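## Pallar bottle rack, two-tier

Sauces, oils and vinegars take up more room than they should. The Pallar is a steel rack for the worktop or the inside of a larder, made to hold full-size bottles upright on two levels so that the back row can be seen over the front. It suits kitchens where several bottles are in daily use and the cupboard above the hob is already full.

The rack comes flat in one box. There are two side frames, two shelves, a rear rail and a bag of fixings. Assembly takes a few minutes with the hex key supplied. Leave the bolts finger-tight until all four corners are in place, then tighten them in turn. The feet screw in and out by a few millimetres, which helps on older worktops that are not quite level.

### Size and capacity

The rack is 436 mm wide, and the upper shelf can be fitted on the left or the right side frame first, whichever is easier to reach. The lower shelf stands 30 mm above the worktop, enough to get a cloth underneath. The upper shelf sits behind the lower one and does not overhang it, so tall bottles can go on either level. A raised lip of 21 mm runs along the front of each shelf.

Wide-shouldered bottles fit best on the lower shelf, where there is more depth. Slim oil bottles and small jars are better on top. If you keep very heavy glass bottles, put them at the bottom and towards the sides.

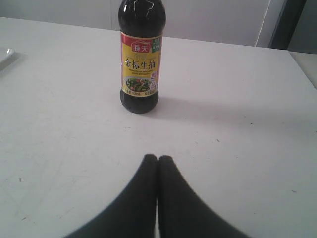

Both shelves are solid, with a shallow channel pressed into the surface. Drips from soy sauce, fish sauce and dark vinegar collect in the channel and stay off the worktop. The shelves lift out without tools for washing. Use warm water and ordinary washing-up liquid, and dry them before putting them back. Scouring pads will dull the coating. The shelves can go in the dishwasher on a normal cycle, but the side frames should be wiped by hand.

### Finish

Powder-coated steel in white, charcoal or moss green. The feet are grey rubber on all versions. Moss green is made in smaller batches and may take longer to arrive.

### Placing the rack

Keep it away from the hob and out of direct sun. Oils last longer in a cool, dark spot, and many sauces should be moved to the fridge once opened, so check the label on the bottle. The rack may be fixed to a wall with the Wei bracket set, sold separately. The brackets are suitable for brick and for timber studs. Plasterboard alone will not take the weight of a full rack.

### Also in the range

- **Ganix** is a single-level version for narrow shelves, with the same lip and drip channel.
- **Tatik** is a set of clip-on dividers for the Pallar and the Ganix. Useful for small bottles that tend to tip.
- **Wei** is the wall bracket set, supplied as a pair with screws and plugs for brick.

### Delivery and returns

Orders placed before noon leave the workshop the same day. Unused racks can be returned within 30 days in the original box. The frame is guaranteed for 2 years against rust and failed welds. Chips caused by knocks are not covered, but touch-up paint is available in all the colours.

Spare feet, bolts and single shelves can be ordered by post or email. Write to Harriet Tillman in the spares department, giving the colour and the batch code stamped under the lower shelf.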